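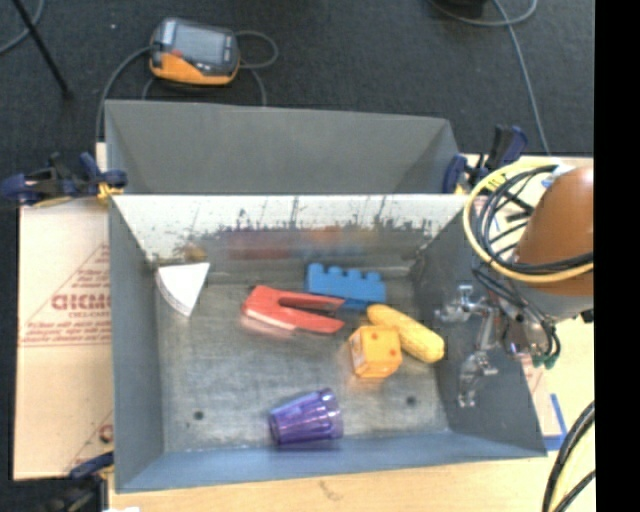

The Winter the River Came Up Vachon Street

I first met Normand Kowalchuk over a folding table in a church basement, two winters after the flood, and he spent the first ten minutes trying to get me to eat a butter tart. I'd come up to Lultholm to write a short piece about the levee vote. He didn't want to talk about the levee vote. He wanted to talk about February, and the ice, and his neighbor's piano, and by the time he was done my coffee was stone cold and I had eleven pages of notes and no levee story whatsoever.

So I went back. This is mostly Normand, with some help from his old neighbor Keegan Doucette, who joined us after lunch and corrected him on nearly everything.

If you're not from around there, Lultholm sits in a bend of the Griten River, low on the east side and a bit higher on the west. It floods in spring the way a lot of river towns do, a foot of water in the ball field, everybody grumbles, done. What happened that February was an ice jam. A warm spell broke up the river, the cold came back, and the broken ice stacked itself against the old rail bridge and stayed there. The water had to go somewhere and it went up Vachon Street.

"You've got to understand it was four in the morning," Normand told me. "I get up at four anyway, I always have, I drove the bread truck for years. I put my feet down and the rug was squishy. I thought it was the dog."

It wasn't the dog (the dog, Biscuit, was already on the kitchen table and would not be coming down). Normand opened the back door, and he says what he remembers is the noise, more than the water.

"Grinding. Like somebody dragging a dumpster down a gravel road, and it didn't let up. That was the ice. There were pieces coming between the houses as big as this table. Bigger. One took out my clothesline pole and just kept going."

Keegan lived two doors down in those days, with his wife and two little kids. He works at the feed store and he's a careful talker, the kind who looks at the ceiling before he answers. I asked him when he knew it was serious.

"When Normand started banging on my window with a snow shovel," he said. "He'll tell you he knocked. He broke it."

"It was cracked before," Normand said.

"It was not cracked before."

They got the kids out through that window, passed along from Keegan to Normand to a man named Sheldon Wong, who had backed his pickup as close as he dared and left it running with the heater on high. Sheldon made the trip up to the high school again and again until the water got into the engine, and then he walked. I tried to get Sheldon to talk to me too! He was very polite on the phone and said he'd given people a ride, and that was about all there was to it.

By breakfast, 413 people were in the school gym. The town only had 700 or so on the books, Keegan said, then looked at the ceiling and took back the "or so," because 700 is what it says on the sign and he's the one who repaints the sign. There were cots for 100. The rest of them had wrestling mats and coats.

I asked what the gym was like and they both started laughing, which I didn't expect.

"Loud," Keegan said. "And it smelled like wet dog and floor wax. My daughter thought it was the best day of her life. She got to sleep under the basketball hoop with all her friends and eat cereal for supper."

Normand's memory is a little different. He was there for 13 nights, next to a retired music teacher named Tin-yau Hsueh, who had lived across the street from him for most of his life and with whom he'd barely had a conversation. She's the one with the piano.

"She never complained about the house," he said. "Roof, walls, furnace, nothing. But that piano, she'd taught half the town on it, and she knew it was sitting in four feet of water. She'd lie there at night and you could see her fingers going on the blanket. I didn't say anything. What are you going to say?"

He stopped for a while after that, and Keegan got up and found something to do with the coffee urn.

When people were let back in, the mud was frozen. That's a detail I hadn't thought about at all. You picture shoveling out a flooded house and you picture slop, but in Lultholm it was below zero by then, and every living room had a skating rink in it with chairs stuck in the ice. They had to chop. Normand chopped his own couch out with a hatchet, only to throw it away.

The help came in pieces. There was a cleanup crew led by Romain Courtois, a contractor from two counties over who showed up with heaters and a trailer and stayed until Easter. Both men speak of him with something close to awe. There was also plenty of paperwork, and on that subject Normand used some words I'll leave out. His claim came back three times. The second time it was addressed to a Mrs. Kowalchuk, and there hasn't been one of those in years.

Twenty-two months on, the east end of Vachon Street is mostly grass. Keegan's family took the buyout and moved up the hill. Normand didn't. He raised the house on blocks, built himself a flight of stairs he hates, and moved back in with Biscuit, who still sleeps on the table.

I asked him if he was afraid, going into another February. Keegan answered first.

"He calls me. First warm day, he calls me and says, 'You hear that?' I'm up on the hill, I can't hear anything."

"I call to say hello," Normand said.

"At four in the morning."

Normand shrugged and pushed the tarts at me again. He does listen for it, he said. He keeps boots by the bed and the truck pointed out toward the road. Tin-yau moved in with her sister out past Vonik, and she has a little electric keyboard now, with headphones, and she doesn't think much of it. He drives out to see her when the roads are good. He's learning the left hand of something, he couldn't tell me what.

We never did get to the levee. The vote's been put off until summer anyway.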